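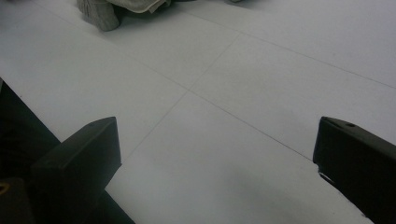
# Drullero: láminas de tatuaje ornamental

Colección de dibujos para tatuaje en línea y punteado, preparada por Helge Sundqvist en el estudio Mondeo, de Palville. Contiene mandalas, cenefas, bandas de antebrazo y motivos sueltos de relleno, listos para imprimir y calcar.

## Contenido

| Carpeta | Qué hay |
|---|---|
| `laminas/` | 200 láminas en SVG, una por archivo |
| `motivos/` | 900 motivos sueltos, extraídos de las láminas |
| `esténcil/` | versiones en negro puro para impresora térmica |
| `notas/` | apuntes de colocación y tamaño mínimo |

Los motivos llevan el número de la lámina de la que salen. Si un motivo se corrigió después de extraerlo, el nombre termina en `_b` y la lámina original se deja como estaba.

## Metadatos

El archivo `indice.csv` tiene una fila por lámina con estos campos:

- `id`: número de lámina.
- `tecnica`: `linea`, `punteado` o `mixta`.
- `simetria`: número de ejes. Vacío en las bandas y cenefas.
- `zona`: parte del cuerpo para la que se dibujó.
- `ancho_min`: ancho mínimo recomendado, en milímetros.
- `autor`: iniciales.

El campo `zona` es orientativo. Varias láminas de hombro se han adaptado a la rodilla sin más cambio que abrir el anillo exterior.

## Uso

Imprimir al 100 %, sin «ajustar a página». Las bandas se dibujaron en plano y hay que medir el contorno del brazo en dos puntos antes de escalar. En antebrazos muy cónicos conviene cortar el esténcil por los huecos entre motivos y solaparlo por la cara interna.

El punteado denso pierde definición por debajo del ancho mínimo. Para tamaños menores, usar la variante de línea cuando exista.

Los archivos de `esténcil/` miden 750 píxeles de ancho. Sirven para motivos pequeños; para una pieza grande se exporta de nuevo desde el SVG.

## Problemas conocidos

- Unas 4 láminas tienen el centro desplazado respecto a los ejes. Se nota al girarlas.
- Las cenefas de la serie Dambrauskienė no cierran bien al repetirlas. Falta rehacer la unión.
- Algunos visores muestran los puntos más finos como cuadrados. En papel salen redondos.

## Licencia

Se pueden tatuar y modificar libremente en cualquier estudio. No se permite vender los archivos ni láminas impresas a partir de ellos. Al publicar fotos de un tatuaje hecho con este material se pide citar a Drullero y el número de lámina.

## Cambios

La revisión de septiembre añade las bandas de tobillo y corrige los grosores de línea en los mandalas de ocho ejes. Las correcciones se envían como SVG, con el mismo número de lámina en el nombre y el trazo sin expandir.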